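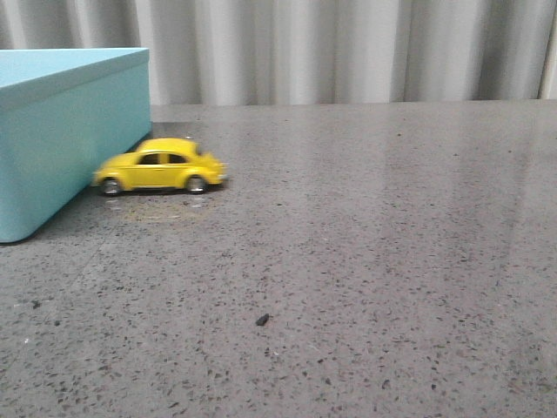 Postage quotes at my checkout have gone completely bonkers and I can't work out which bit of software is to blame, so I'm logging this with you lot at Stukero first and will copy in Nornitz if it ends up being theirs. I sell old toys and model cars out of a country town, nothing fancy, and up until the June update the postage calculator was fine. Now anybody in Australia who pops something small in their cart gets quoted freight that would cover a ride-on mower. The item I've been testing with is the little yellow Beetle, the one on the grey counter next to the light blue box, and the checkout wanted to send it by pallet! A customer emailed me a screenshot with a row of laughing faces, which was nice of her, but she didn't buy it.

My setup

Shop is on Stukero, the standard plan. Postage add-on is the Nornitz one, set to live rates. Carrier account is with Laremton Freight. Stock list gets imported from a spreadsheet that comes out of Peixoto (my inventory program, old but I'm fond of it). I'm on a desktop, and I've had the same result on my phone.

What I expected

Small satchel rate at checkout, same as before the update.

What I get

Either the pallet rate or a message saying "No service available for this consignment". It seems to depend on the postcode. City postcodes get the pallet, and bush postcodes get the message, because I suppose there's no pallet truck going out there for one toy.

Tried so far

1. Cleared the browser cache, logged out, logged back in. No change. I know you have to ask, so there you go, done.

2. Turned the Nornitz add-on off and put a flat rate on instead. Checkout worked perfectly. That made me think the cart itself is okay and the trouble is somewhere in the live rates.

3. Rang Laremton. Lovely bloke, long hold music. He could see my quote requests coming through at his end and asked me why I was trying to ship something that heavy with no forklift access ticked. So the weight is wrong by the time it reaches them. He couldn't tell me who was making it wrong.

4. Checked the product page for the Beetle in the back end. Weight field looked normal to me at first glance. Then I noticed the little unit beside it said kg. I have never in my life used kg in this shop, everything is in grams, I weigh it all on the kitchen scales. So the figure is right and the unit isn't, and everything I own is now 1,000 times heavier than it was in May.

5. Changed the shop-wide weight unit back to grams under Settings, then Regional, then Measurements. Saved. Came back to the product page and it said g. Hooray! Went to the checkout and still got the pallet. Less hooray.

6. Re-saved the Beetle listing on its own, without editing anything, and tried again. Satchel rate came up straight away. Tried another listing that I hadn't re-saved and it was back to pallets. So it looks to me as though each product keeps its own copy of the unit and the shop-wide setting doesn't push through to the old ones.
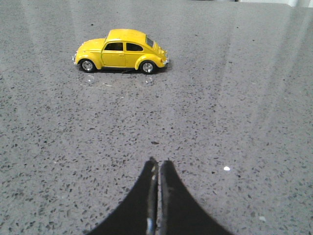
Where it's at now

I can fix them by opening every listing and hitting save, but I've got a lot of listings and a sore wrist. I tried the bulk edit screen, ticked 2 products as a trial and changed the shelf category, hoping that would count as a save. It didn't shift the unit on either of them.

I also re-imported the Peixoto spreadsheet. Bad move. There's no unit column in it, so the import filled the blanks with whatever your default is, and the listings I'd already fixed went back to kg. I've since re-done the Beetle by hand and left the rest alone.

For now the shop is on the flat rate so people can at least buy things. I'm losing a bit on anything going to WA but it beats being laughed at.

Questions for support

Can you run something at your end to set the unit to grams on all my existing products? If it needs me to be logged out while you do it, evenings after 6 are best.

If I add a column to the spreadsheet, what should the heading be? I tried "weight unit" and it was ignored. Your help page has a list of the columns but that one isn't on it, or I've gone cross-eyed.

Could the add-on put up a warning if a parcel is wildly heavier than the biggest satchel? I'd have caught this the first morning.

Update, 4.15 pm

Had a reply from Nornitz. They say their add-on just reads whatever unit the product has stored, and they've seen the same thing from other shops that took the June update. They suggested the heading "weight_unit" with an underscore. Tried it on a sheet with only the Beetle in it and the unit stuck as g, and the checkout gave me the satchel rate. I haven't been game to do the full sheet yet. Please leave this ticket open until I have, and I'd still like an answer on the first question if you can manage it.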